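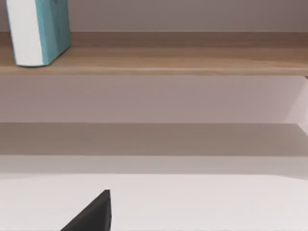

3 min read

We moved our water testing off paper strips this spring and onto a benchtop pH and conductivity meter. A few posts on what changed and what I'd do differently. 1/

The lab is small. We take samples from Clenmont Creek and from the two ponds above Trernavura, and everything gets read the same afternoon. Strips were fine for a yes or no. They were no use for seeing a slow drift over a season. 2/

The meter is an Amissah bench model, bought used. It reads pH, conductivity and temperature. It came with one pH electrode, one conductivity probe, and a manual with the calibration chapter missing. I got that chapter as a PDF from Zukthorpe, the dealer, after two emails. 3/

Calibration first. I use 3 buffers: pH 4, 7 and 10. You can get by with two if all your samples sit on one side of neutral. Ours don't. The ponds go well above 8 in July and the creek drops under 7 after heavy rain. 4/

Fresh buffer goes in a small cup each time. Pour out what you need, use it, throw it away. Don't pour it back in the bottle. The pH 10 buffer is the one that goes off fastest, as it picks up carbon dioxide from the air. I write the opening month on the cap. 5/

Check the slope after calibrating. Ours usually shows 97 or 98 percent. When it fell to 91 I cleaned the electrode, ran the buffers again, and got most of it back. I replace the electrode if cleaning can't bring it above 90. 6/

Storage matters more than I expected. The pH electrode lives in storage solution with the cap on. Never distilled water, which pulls the ions out of the glass and the reference. The conductivity probe is the opposite: rinse it, shake it off, put it away dry. The two need separate spots. 7/

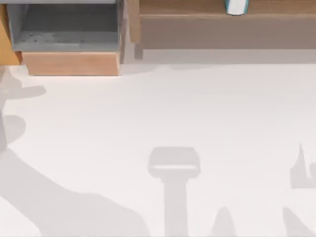 Drawer open, wood front.

Conductivity calibration takes one standard. I use the 1,413 microsiemens one, the common choice for fresh water. The highest reading we've logged so far was 1,530, from the ditch by the Clenmont road in March. I put that down to road salt. The creek itself was normal the same day. 8/

Temperature correction caught me out. The meter corrects conductivity to 25 C, but our old notebook had raw values copied from a handheld with the correction switched off. For a week I thought the creek had changed. Write the reference temperature at the top of every page. 9/

On pH, remember that temperature compensation only fixes the electrode response. It doesn't tell you what the sample would read at some other temperature. If you want to compare two samples, let both come to the same temperature before you read them. 10/

Low-ion water is slow. The upper pond takes up to 9 minutes to settle on pH, and the auto-hold will lock in a number well before that. I turned auto-hold off for those samples and read by the clock. Gentle stirring helps. Fast stirring makes the reading jump around. 11/

Rinse between samples with distilled water, then a splash of the next sample. Blot the bulb with a tissue, don't rub it. Rubbing builds up a static charge and you'll wait longer for a stable reading. 12/

Cost, since a couple of people asked: the used meter was cheaper than two years of strips at the rate we were going through them. Buffers and storage solution are the running expense. I budget for one new pH electrode a year. 13/

Things I'd skip: the printer add-on, and the single-use buffer sachets if you calibrate daily. Sachets make sense if you test once a month. 14/

Still to sort out is dissolved oxygen. The bench meter has no port for it, so that stays on the handheld for now. I'll post the creek numbers in October, after the low-flow samples are in. 15/15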